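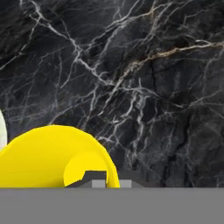 4.2 Choice of surface in the interviews

The second part of the interviews was about how households choose the stone for their kitchen. We spoke with 50 households in Gurkcombe who had changed the worktop or the wall covering during the last years, and 20 of them agreed to be visited a second time. All conversations were held at home, in most cases in the kitchen itself, and were written out by the second author.

The first result is that the word "marble" is used in a much wider way than in the trade. Many respondents called marble any polished surface with veins. When we asked if the material was natural stone, a large part of them did not know, and several had never thought about the question. For this reason we use in this section the word of the respondents, and we do not correct it. The classification of the materials by the fitters is given separately in the appendix.

Dark marble was described with other words than white marble. White surfaces were "clean", "light" and "like a hotel". Dark surfaces were "serious" or "warm", and two respondents said "like night". The veins were very important in these descriptions. In white stone the vein was often seen as a small fault which one learns to accept, while in black stone it was the main reason for the purchase. One woman in Risden Street told us that she went to the showroom three times in September only to look at the same slab, and that she was afraid somebody else would take it (interview 14).

Colour of the vein is a further point. Respondents who had a dark surface made a clear difference between white veins and those of a tan or golden colour. The second type was matched with wooden floors, door handles and lamps. Fitters knew this preference well. Gavin Laing, who has worked with stone in the region for many years, explained that customers will ask for the slab to be turned so that a tan vein comes at the height of the eyes (Laing, personal communication, Friday, March 8, 2024).
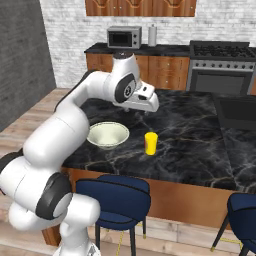
Figure 3. Kitchen island with a countertop of glossy black marble; thin white and pale tan veins. Computer rendering.

The use of the same pattern on the wall and on the island was a matter of disagreement. Mowat and Skinner found in their earlier study of rented flats that tenants prefer one quiet surface and one with a strong pattern. Our owners did not follow this rule. Those with a large kitchen wanted the stone to continue, and they spoke of the room as one piece. In small kitchens the answers were closer to the earlier study.

Finally, the question of care must be mentioned. Owners of dark glossy surfaces reported that they wipe them more often than before, as water marks and flour are easily seen. Only a few regretted the choice. Lorente has argued that such additional work becomes a part of the value of the object, and our material gives some support to this view, although our respondents were mostly owners who had paid for the surface themselves. We return to the tenants in Section 5.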